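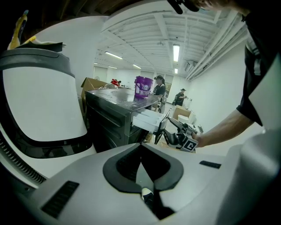

# Counting practicum hours toward the aging studies certificate when the site changes mid-term

Asked 11th December by Laimutė Ramanauskas

I am enrolled in the graduate certificate in aging studies at Rundholm and began my practicum at the Gruller adult day center this fall. The center is reorganizing its programs, and my placement there will end before I have completed the required hours. My site supervisor has offered to sign for the hours already served. The certificate office has asked me to submit a change-of-site form but did not state whether the earlier hours remain valid.

I would like to know the following:

- whether hours from two sites may be combined under one enrollment
- whether the second site must be approved before the January term begins
- whether the reflective paper must cover both placements

The handbook addresses withdrawal from a site at the student's request. It does not address a site ending the placement.

## 2 answers

**Žofie Machala** (accepted)

Hours from two sites may be combined, provided that each site has a signed agreement on file and each supervisor completes a separate evaluation. Please request the first evaluation now. Supervisors who have moved to other duties are difficult to reach after the break, and the office will not accept an hours log without one.

The minimum at any single site is 30 hours. If you have served fewer than that at Gruller, the hours may be counted only with the written consent of the practicum coordinator.

The second site must be approved before you begin work there. Approval is not tied to the first day of the term, although you may not log hours retroactively.

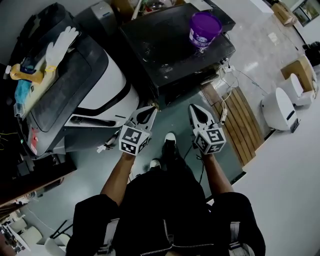
*Two hand-held grippers, one in each hand.*

On the paper, I submitted one document with a section for each placement, and it was accepted. Section 5 of the practicum guide gives the format. Students working with Dr. Bansal should confirm this with her, as she has asked for two shorter papers in the past.

**rundholm_alum**

I changed sites when I did the certificate and all of my hours counted. That was under the old handbook, so the rules may be different. Call the office. They do not always answer email.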